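4.2 Shoe rack task

Tidying shoes looked like the easy task in the Drarngate suite, and it became our favorite. A slide has a stiff sole and a soft strap, so the hand has to choose which part to trust, and the shelf above leaves little room for the knuckles. We collected 1,316 demonstrations and held out 799 for evaluation (all of them with shelf heights the policy had never met!). Each run is recorded from the head and from the wrist, and the two streams are fused before the grasp head. Dropping the wrist stream cost us 15 points of success, far more than Krajčí and Talpur had predicted.
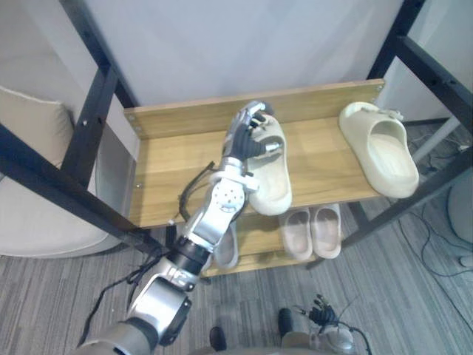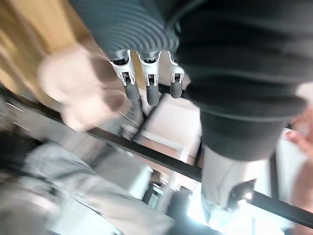
Figure 6. Head view with the right hand on a beige slide (first) and wrist view with motion blur (second).

Blurred wrist images were kept in training. We tried filtering them out early on, and the policy grew hesitant near the shelf edge. With them back in, it recovered its pace within 4,000 steps, a result we were delighted to see repeated on the Marnham rack.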